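Fokance Grid Table Cover, light green
Item 207
Colour: light green with thin white lines
Price: $50
In stock at our Drunau shop and online

We've carried plain table covers for years and they've always done fine, but this is the one we ended up putting on our own tables. The green is soft and easy on the eyes, and the white grid does more work than you'd expect. Line up the spine of a book with it, square up a stack of paper, sort the mail into rows (or don't, and just enjoy the colour!).
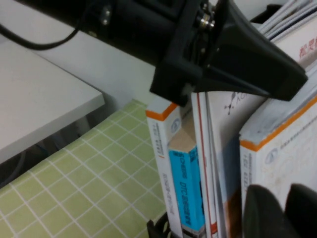 Fokance Grid in light green, with books standing upright.

It suits a homework table, a sorting bench or the spot where library returns pile up. Borislav Petkov in our back office has had his on since September and uses the lines to keep his order slips straight. He asked for a second one for home before we'd even set the price.

Give it a day to settle after you unfold it. Small waves and creases are normal at first, mostly toward the middle, and a few books left on top overnight will help them along. We like to push the back edge right up to the wall so pens don't roll off behind the table.

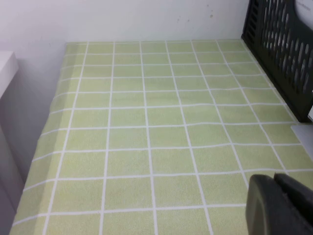
If you keep a crate or file box on the table, set it down at a back corner first and work forward from there. You get the whole front half clear for spreading things out, and the grid makes it really easy to see when something's been nudged crooked.

Sizing
Small: 70 cm x 50 cm
Large: 207 cm x 77 cm
Both can be trimmed with ordinary scissors. Follow a white line and you'll get a nice straight edge.

Care
Wipe with a damp cloth and a drop of dish soap. Keep hot pots off it, and please don't iron it.

Goes well with
Fliseo slotted crate, small
Damgaard bookends, pair

Page updated 8/5/22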